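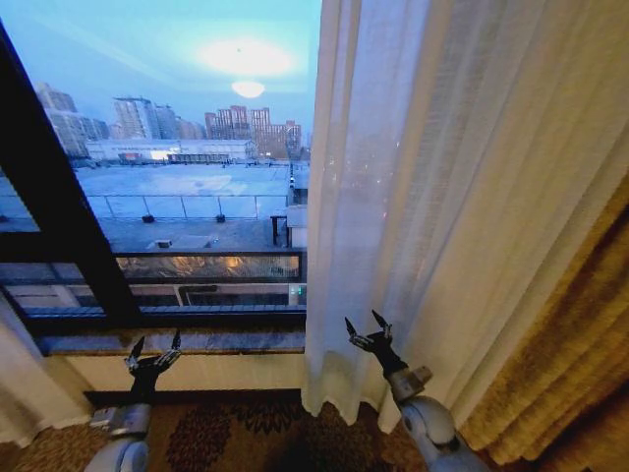 Keeping a flat bearable in hot weather

Posted by Corina Tanner, 24 Jun 2024

Every summer I forget how to live in a warm flat and have to learn again, usually at two in the morning with a wet flannel on my neck.

Shut the windows by nine. I know it feels wrong. Once the air outside is warmer than the air in the hall, an open window is a radiator you can't turn off. Open up again after dark, at both ends of the flat if you have two ends.

Sheers are lovely and do very little against heat. Hang a pale lined curtain or a blind as well, and draw it before the sun comes round. My neighbour Alois tapes cooking foil to his glass, shiny side out, and his bedroom is the coolest in the building. It looks like a baked potato. Check with the maker first if your panes are double glazed, as some can crack.

Washing sheers: shake them outside, take off the hooks (all of them, ask my washing machine), cool wash, lowest spin. Rehang them damp and the creases drop out.

Marble sills hate vinegar and lemon. Warm water, a drop of washing-up liquid, dry with a soft cloth. Put a saucer under the basil.

Leave the oven alone until September. We eat a great deal of couscous.

Fans go in the window at night, facing out, with another window open across the room. Clean the blades first or you'll be wearing last year's dust.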